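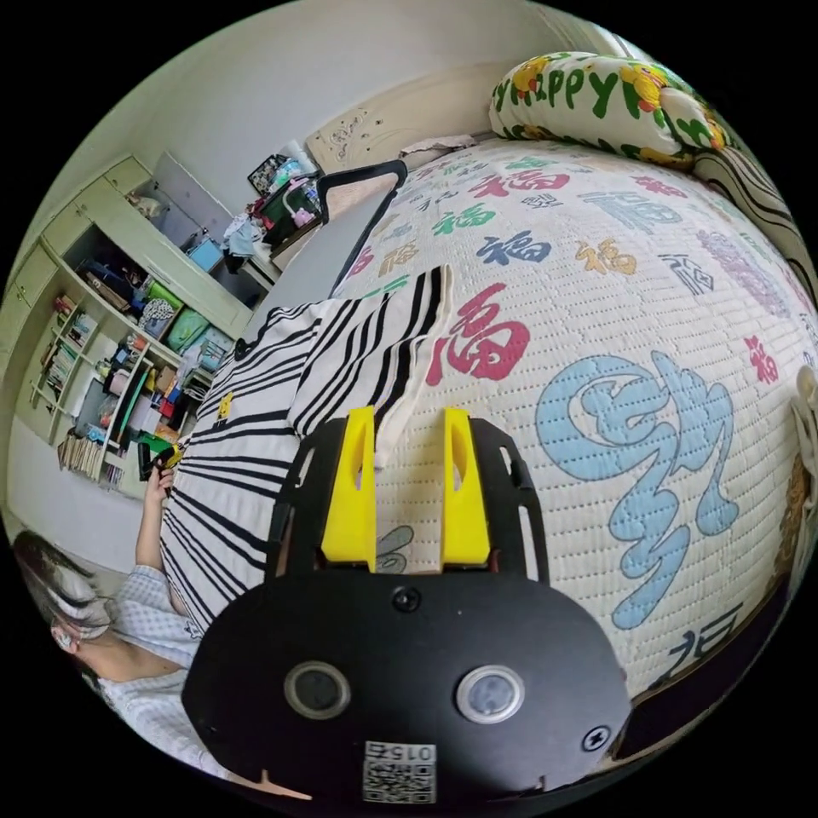 Morano opens its second guest house in Jirkilness

2018-08-30

I'm Griet Van Damme, and I'm very happy to say that the new Morano guest house in Jirkilness is taking bookings from today. If you stayed with us at the first one, up the hill by the chapel, you'll know the sort of thing – small rooms, big breakfasts, and me at the front desk talking too much.

The new house is on Harbour Street, in what used to be the chandler's shop. Cor Goossens and I got the keys in January and thought we'd be open by Easter (ha!). The roof had other ideas. We ended up replacing all the slates on the seaward side, and while the scaffolding was up we had the chimneys done too, so that's at least one thing I won't have to think about for a good long while.

Rooms start at £113 a night for two people, breakfast included. Single travellers get £40 off any night outside the school holidays, which I know matters to a lot of our walkers. Dogs are welcome on the ground floor, and there's an outside tap for muddy boots and muddy spaniels alike.

Breakfast is in the hands of Domnica Lazăr, who ran the kitchen at the first house and has been begging me for a proper oven. She's got one now. Expect her plum bread, smoked fish when the boats have been out, and porridge that people have written to us about. The coffee comes from Zilosetti, and the bedding is from Baert, the same as up the hill, as so many of you asked where you could buy it!

"I've wanted a window over the sink for years," says Domnica. "I can see the ferry come in, so I know when to put the kettle on."

Day to day the house will be run by Sebastián Escobar. He grew up in a hotel family and is much tidier than I am. He's also put together a folder of walks from the front door, from a stroll along the sea wall to the full day out to the lighthouse and back. Do ask him about the tides before you set off on that one.

We're having an open afternoon on our first Saturday, from 2 until the cake runs out. Come and look round the rooms, have a cup of tea and meet everyone. Parking on Harbour Street is tight, so please use the car park behind the church.

For bookings, ring the front desk at either house. Press questions and requests to visit should go to Teun Dijkstra at the Morano office, who can also arrange a night's stay for travel writers outside the busy weeks.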